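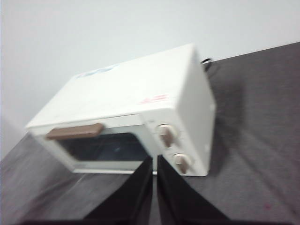 Figure 3. Wrist camera view of the toaster oven station, with both gripper fingers in front of the lower edge of the appliance.

4.2 Assessment of the Rillcombe kit on household appliances

The Rillcombe kit is sold by Genov as a complete package for small laboratories. It consists of a two-finger gripper, a wrist camera and a licence for the supplied control software. The supplier states that the kit can be fitted to most light arms without changes to the arm itself. The present section reports on its use at the toaster oven station, which was the most demanding of the stations set up at the Udbridge site.

The oven was chosen for the variety of its controls. The door carries a flat, horizontal handle, and two round knobs are placed one above the other on the panel to the right of it (Figure 3). Each knob has a raised ridge, so that the fingers must be lined up with the ridge before any turn is attempted. The handle, by contrast, tolerates a fair amount of error in the approach. The dark cloth on the table was kept for all trials at this station, as the white body of the oven stands out well against it.

A total of 1,162 trials were recorded under the protocol drawn up by Lunde and Dalen. Each operator completed a training period of 35 minutes before any trial was counted. Operators worked from the wrist view alone and were not permitted to look directly at the table.

Two limits of the kit became clear during this work. The first concerns the camera. Images taken while the arm is moving are subject to blur, and in Figure 3 the small markings around the knobs cannot be read. The software offers a shorter exposure setting, but this must be selected again each time the system is started. Midtbø has proposed a short pause before each grasp, and this was adopted from April onwards. The second limit concerns the fingers, which are black and take up the bottom centre of the view. When the gripper is close to the oven, they hide part of the area in which contact is to be made. Operators reported that this was a greater difficulty at the lower knob than at the handle.

Setting up was simple. Fitting and calibration took up to 11 minutes, and the printed guide was found to be clear, although its section on cable routing assumes a larger arm than the one used here. Support requests were answered by Myklebust, the regional agent - in most cases before the next session.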